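About Wisteo

Wisteo develops automation for everyday work inside buildings. Our office is in Skudville.
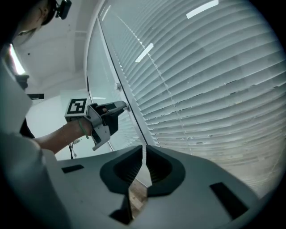
Hand-held gripper close to a window handle.

The company was started by Lorne Kowalchuk and Rosaire Leclerc, who before worked many years in building maintenance. In this work a person opens and closes the same things all day: windows, blinds, cupboards, doors. Lorne's shoulders did not like it, and he wanted a machine that can learn such tasks from the people who already do them well.

Today we are 13 employees. The most experienced of them are former cleaners and maintenance workers. They carry the grippers in their own hands and do the task as they are used to, and our engineers teach the robots from these recordings. Until now we have recorded 353 different tasks.

What changes for the staff of our customers? At Vestergaard, our first customer, the evening round of the windows is given to a robot named Surora. The three persons who had this round kept their jobs and their hours. They now plan the rounds and correct the robot when it does a mistake, and they told us openly that the first weeks were more tiring than before. We have since made the training longer.

Questions about work with us are answered by Mackenzie Nguyen, and questions about recordings by Prasetyo Sembiring.

Page updated 22 Nov 2020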